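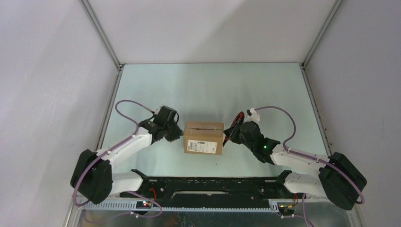 Home Projects Sport and Data Archive Contact

Swing early or wait? Two-strike hitting in our college softball league

Project report by Nuala Flanagan

I have kept score for the Callier softball team for two seasons, and our coach has one rule she repeats more than any other: with two strikes, shorten your swing and just put it in play. I love this rule. I also wanted to know if it does us any good, so when the project list went up in September I asked if I could test it.

What I used

The data comes from my own scorebooks plus the ones that McGrath and Heltar kindly let me copy out. Between us we had 607 plate appearances that reached two strikes. Kirkska keep a book as well, but they don't write down the pitch count, which broke my heart a little, because they have the best hitters in the league.

For every plate appearance I typed in the count, the result, the inning and whether anyone was on base. Foul balls were a nightmare. McGrath's scorer marks them with a dot and I mark them with a slash, and Heltar's scorer used both depending (I think) on how cold it was. I went through the Heltar books twice.

How I split it up

None of the books say whether a batter shortened her swing, so I had to find something that stood in for it. I asked the coaches which of their players are taught to choke up on the bat with two strikes and put everyone into one of two groups. It's a rough way of doing it, and a player who ignores her coach ends up in the wrong pile!

What came out

The choke-up group struck out less often, and the gap was bigger than I expected. They also hit far fewer doubles. When I looked at how often each group reached base, the two were so close that I wouldn't want to argue for either.

The fun part was runners on third. With fewer than two out, the choke-up hitters brought the run home more often, mostly on slow ground balls to the right side. I remember scoring several of those and thinking they were bad at-bats. I've changed my mind.

Problems

Five of the Callier games were played in a strong wind on the top field, and I left them in. Errors are counted differently by each scorer too. Next time I would agree one scoring sheet before the first game, and get Kirkska to use it!

My coach has read this and says the rule stays.

12 shares | 3 comments

Related projects
Does the home side really get more penalties?
Timing the relay changeover
Bowling into the breeze: a cricket net study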